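Noodle lunches return to Betdale with a borrowed soup recipe and plenty of trays

30 October 2020

The noodle lunches are back at the old reading room in Betdale, and anyone who walked past at midday with the windows open will have known it before they saw the board outside. There was ginger, there was a good deal of spring onion, and there was the sort of broth that takes a whole morning and makes everybody in the building hungry long before it is ready.

Regular readers may remember that the lunches began in September of last year as a modest affair, with a couple of pans and whatever bowls people could bring from home. They had outgrown that within weeks, and when the room closed for repairs to the roof there was some worry that they would never start again. The roof is now sound, the walls have had a lick of paint, and 40 people sat down over the course of the first lunch, in small groups and with the tables kept well apart.

Ulla Jääskeläinen, who cooks, was keen that the new season should feel like a proper meal out, even for those who only have half an hour before going back to work. "You can put lovely soup in front of somebody, but if they have to go hunting for a spoon it has gone cold before they start," she told us, while slicing leeks at a speed we would not care to copy. "I want the whole thing to arrive together, and I want it to look as though we were expecting you."

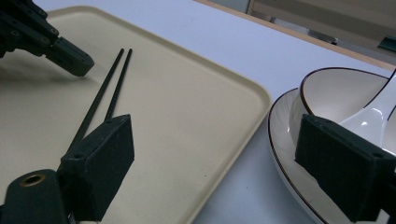
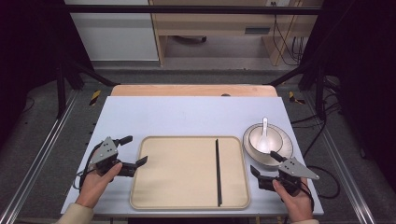 Tray and chopsticks at the Betdale reading room.

Laying the places properly has become quite a talking point among the regulars, some of whom had never given it a thought before. Each person gets a tray, and the soup is carried over once they are settled, so there is far less of the nervous shuffling across the room that we all remember from last year. The beige trays have rounded corners and a slightly raised rim, a small mercy when a chopstick decides to go for a roll. A white bowl on its own saucer, with the ceramic soup spoon standing up in it, makes a very cheerful sight on a grey day, and several people told us they had gone home and started doing the same in their own kitchens.

The chopsticks have divided opinion, as they did last time, and there is no shame at all in asking for a fork. Those who fancy learning will find plenty of help at hand, and we are told that the secret is to hold them further back than feels sensible and not to worry about the tablecloth. One gentleman at the table by the door got through an entire helping of noodles without a single mishap and was given a small round of applause, which he took very well.

The menu will change each time, though the clear chicken broth and the mushroom one look set to stay. Walczak, the greengrocer on Plolleck Lane, is putting by the vegetables, and the noodles are made up fresh on the morning. Lunch costs £6, with tea included, and children eat for half that. There are 16 seats at any one sitting, so it is wise to put your name down beforehand on the sheet inside the door or by ringing the reading room on extension 501.

The next lunch will have a pumpkin soup on the go as well, sweet and rather peppery, from a recipe lent by a neighbour who would like the card back in one piece. Doors open at noon and the last bowls go out at half past one.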